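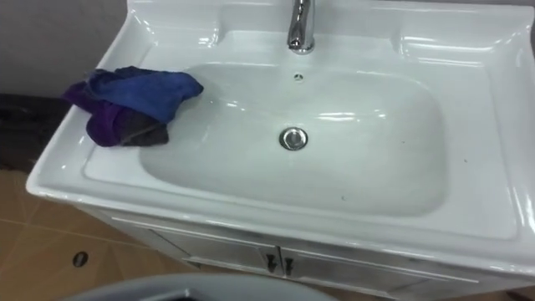 **Figure 3.** Start view for the sink-wiping task. The cloth is on the left rim, and the basin is glossy white with a chrome faucet and drain stopper.

### 4.2 Where the planner gets its surface from

We spent most of August fighting reflections, so I'll start there. Our first version of Erkura fit a surface straight to the depth points and planned wiping strokes on top of it. On wood counters that was fine. On a glossy basin like the one in Figure 3, the bright streaks along the rim and the bowl came back as holes or, worse, as bumps, and the planner happily routed strokes over bumps that weren't there.

Kanini Minja suggested we stop trusting depth wherever the color image saturates, and fill those patches from a smooth basin template instead. It's a cheap trick and I loved it right away! The template has 2 free shapes (rectangular bowl, oval bowl), and we fit it using the rim edges, which hold up much better than the shiny slopes do.

The cloth gets its own mask. Ours is blue, purple, and dark gray, and the old segmenter liked to split cloths like that into separate objects — Felista Urio retrained it on 308 hand-labeled views, with the folds left in. Grasp points are then sampled on the merged mask only, 400 per view, and scored by height above the fitted rim.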